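Home | Gallery | Workshops | Days out | Shop news | Contact

Print this page | E-mail to a friend

Small shelves, big tables: dusting and tidying at Trumgate

January is a funny month for a gallery page. The fairs haven't started, the garden is asleep, and most of us are indoors looking at the same four walls and wondering when they got so grubby. So this month's gallery is given over to dusting and small shelves, and I have to say I have enjoyed putting it together more than any since the teapots!

It all began with the shelf. If you came to the Sunday opening you will have heard me going on about it already. It's a little two-tier thing that stands on a table top, with a thin black metal frame and two boards in light wood, and it is such a handy size. We call it the Ondholm, after the street where the first one turned up, and it has been moved from room to room ever since because everybody wants it next to their own kettle. I've had it holding seed packets, then cookery books, then a row of very small cacti, and it looked good with all of them.

What I like best is the open space underneath. You get the top board, the middle board, and then the table itself makes a third place to put things, so nothing is wasted. The top corners are nicely rounded too, which my elbows are grateful for. And you can see the grain in the wood! I do love a bit of grain.

The trouble with any open shelf is that it shows everything. Dust, crumbs, bits of paper, the lot. After our collage mornings the snippets get absolutely everywhere, and for years I went at them with a damp cloth, which only glues the smallest ones down. A shaggy microfibre duster is far better. The long soft strands get into the corners and round the screws, and you can shake it out of the back door when you've done. Misulex sell them at the market and so do Shabalala, and I couldn't choose between the two (I have one of each, in different cupboards, so that I can't say I've no duster to hand).

My own way of going about it, for what it's worth: top board first, then the middle one, then the table under the shelf, and the rest of the table last of all. Work towards yourself and go gently at the ends of the boards, where light scraps like to hop off the side. It takes me 5 minutes if I don't stop to read the scraps. A full tidy of the big table is nearer 40, but that does include putting the glue away and finding the lids.

On to the pictures, and do keep sending in your own shelves. I've had 30 so far and every one has given me an idea, even the one with the trombone on it.
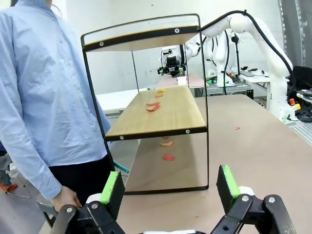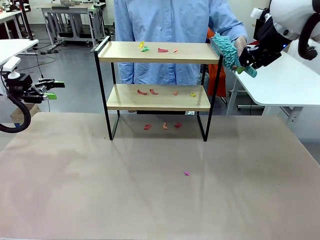
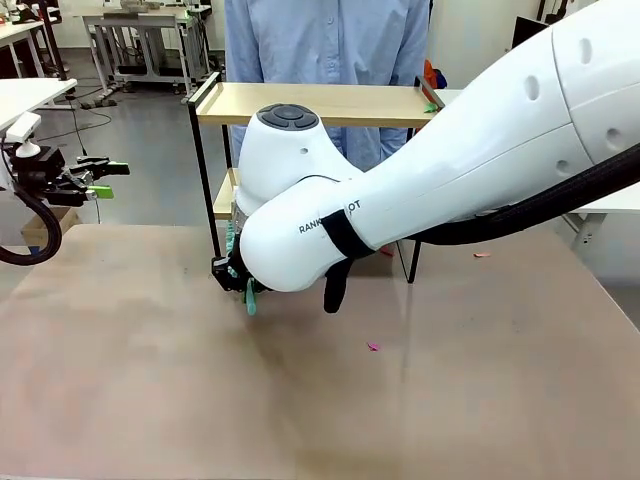 The big table at Trumgate, with the teal duster and all those bright paper scraps in the second picture.

Share (30) | Comments (4)

Print this page | E-mail to a friend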